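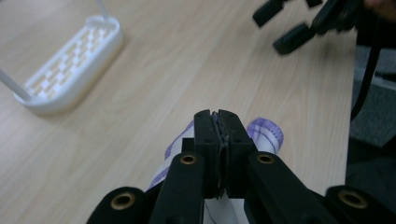 Notes for Holtircombe, second half of the session. Go slowly. Talha says I gabble.

1. Opening
Thank Yvonne Dunmore for the slot after lunch. Say the title once and move on, it's too long. The question: if you teach a policy to handle cloth from hand-held gripper demonstrations, does it matter how tidy the demonstrations are? We assumed yes. We had a style guide and everything.

2. What we did
774 demonstrations, all cloth on a table, split by how the person grasped. "Clean" means one approach, one pinch, lift. "Messy" means they fumbled, let go and had another try. Huguette Tanguy did the labelling and has asked me not to describe her June.
Same network, same training budget for both. Then 39 trials each on cloths the policy hadn't met. 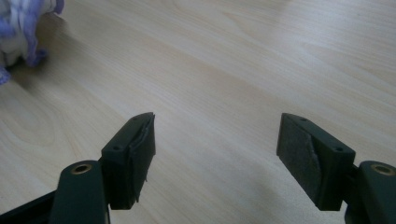 The second try is where the information is. A person who misses a fold opens wide, backs off and comes in lower. The clean set has none of that, so the clean policy misses once and then sits there closing on air with great confidence.

3. Result (pause here, let them read the table)
Messy: 24 successes out of 39. Clean: fewer, and it's on the slide, so don't read it out in a sad voice.
Raed Khasawneh will ask about pad wear. Answer: we logged pad changes but didn't control for them. Yes, we should have. Offer him the spreadsheet.

4. Caveats
One table. 71 of the messy demos came from Annunziata Sala, who may simply be good at failing. Catterall are repeating it with towels.

5. Close
Style guide withdrawn. Data link on the last slide. Questions, if the clock allows.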